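Goltton Flight Systems
Work with us: Assembly and Test Technicians, Arnotbridge

Posted 18 December 2022

We are looking for 2 technicians to join the upper stage team at our Arnotbridge plant, and we would love to hear from people who have spent their working lives around rockets, aircraft, ships or anything else that has to be put together carefully and then checked all over again by somebody else. Goltton builds the small upper stages that carry satellites the last part of the way to orbit, and our next one, Odarberg, goes on the test stand in April. There is a lot to do before then, and plenty more after it.

If you came up through a program that has since wound down, please don't talk yourself out of applying. Quite a few of our people did, and the habits they brought with them (tagging every tool, writing down the torque value before walking away, speaking up when a fitting doesn't feel right) are the reason we sleep well the night before a test. We can teach you our paperwork. Good hands and a patient temper are harder to come by.
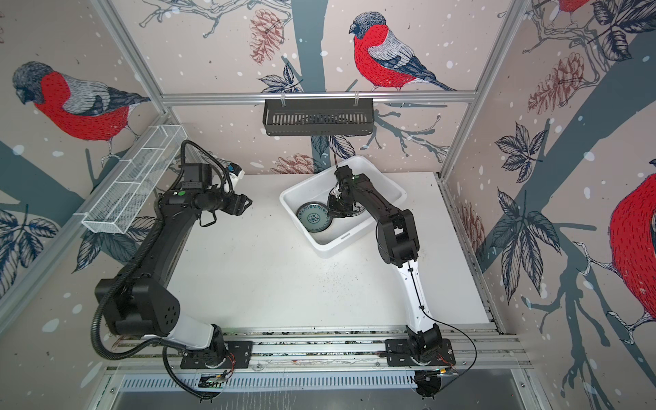 Two-arm workspace with bird-patterned panels.

Your days will be spent mostly on the Odarberg stage itself: fitting propellant lines, routing and tying down wire harnesses, running leak checks, and helping the test crew get the stage ready to travel to our stand at Mofokeng. You'll go along for the tests too, usually for 2 weeks at a stretch, with lodging and meals paid. It's a quiet sort of place, with big skies and not much of a phone signal, and most of us have grown rather fond of it.

We'd like you to have at least 2 years of hands-on assembly work, to be comfortable reading drawings, and to be able to lift 30 pounds. Soldering or tube bending experience is welcome, and so is a crane ticket, but please write to us even if you have none of those. A degree isn't needed. Because of export rules, you must be legally allowed to work on launch hardware in the United States.

The jobs are full time, on day shift, with health coverage from your first day, a retirement plan, paid time off and help with moving costs if you're coming from far away.

To apply, send us a resume and a letter, through the careers desk at the Arnotbridge plant, telling us about something you built or fixed that you're still proud of. It can be as long as you like, and it doesn't have to be a rocket. We read every one, and you'll get an answer from us either way.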